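How to test a robot arm on a bench chore before you pay for it

Updated October 19, 2024

Short version. Machines can do some shop-floor chores now, slowly, if you set them up right. Laundry and dishes, mostly no. Small parts on a table, getting there. These are my notes on how to check for yourself. Written fast, sorry for typos.

You need
- a two-arm setup with plain two-finger grippers
- a camera at the wrist, one per arm if you can
- one chore, small, that a person does all day
- a flat table and decent light
- a stopwatch and a notebook

Step 1. Pick the chore

Not "assembly". Too big. Pick one motion a person repeats. At the Bananthorpe shop we went with putting little gears on a round plate. Boring job, hard on the eyes, everybody hates it. Write the chore in one sentence and tape it to the wall. If you need two sentences it's two chores.

Same rule at home. "Tidy the kitchen" is forty chores. "Cup from counter to rack" is one.

Step 2. Look at the wrist view before anything else

Open both grippers wide. Move the arm around with no parts and just watch the feed for a while. Check that both fingertips stay in view. Check for glare. A gray surface with some smudges on it is OK, a shiny one will cost you days. Dust, fine, wipe it anyway.

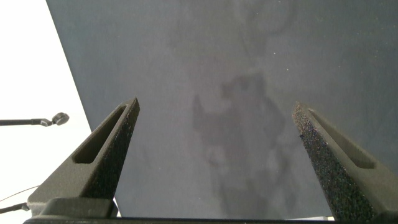

Bartosz Dudek wrote in to say I go too easy on stains. On his line the software kept taking a dark mark for a part and reaching for it, and he lost most of August to that before he swapped the table top. So his advice is clean first, train after, and keep a spare top in the closet.

Fair enough. I still say try it dirty once. A real shop isn't clean and you want to know early.

Step 3. Fix the start positions, then un-fix them

First runs -- same spot for the plate every time. Mark it with tape. Once it works, peel the tape off and let people drop the plate wherever. Success will fall hard. Thats normal. The second number is the one you care about.

Step 4. Decide what counts as done

Gear on the plate and standing up = done. Gear on the plate but lying over = fail. Dropped and picked up again = fail, even if it ends up fine. Be strict, vendors won't be. The Cirow rep wanted to count retries as wins and we had words.

Step 5. Run it 200 times

Yes, 200. Ten good runs in a row means very little. Log every try. Our log over the whole project has 3688 tries in it, and 1726 of those were done by the rule in step 4. Under half. Later weeks a lot better than the early ones, but that's the full count and I'm not trimming it.

Things to write down for each try
- done or fail
- time in seconds
- who set up the parts
- did anyone have to step in

Step 6. Watch the second and third part

First part is easy. Open plate, lots of room. After that the fingers have to come in past parts that are already standing there, and one bump wrecks the lot. If a demo only shows you the first one, ask for more. Bring the held part in low from the side and keep the other arm out of the way, fingers open.

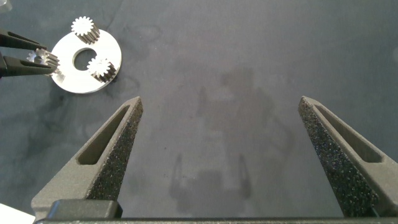 Step 7. Put a person next to it

Same plate, same gears, same rule, same stopwatch. Person wins on speed, every time so far. Robot doesn't wander off at 3 but it also doesnt notice a chipped tooth unless you teach it. We had 316 tries where somebody had to step in, so count that persons time too. It's real money.

Step 8. Decide

Keep it if the stepping-in drops week by week. Mazurek kept theirs, night shift only. Sirkside sent theirs back and bought better stools -- also a good call imo.

For the house I would wait. A gear is hard and always the same shape. A sock isn't.

Next page is grip pads and when to change them, still writing it.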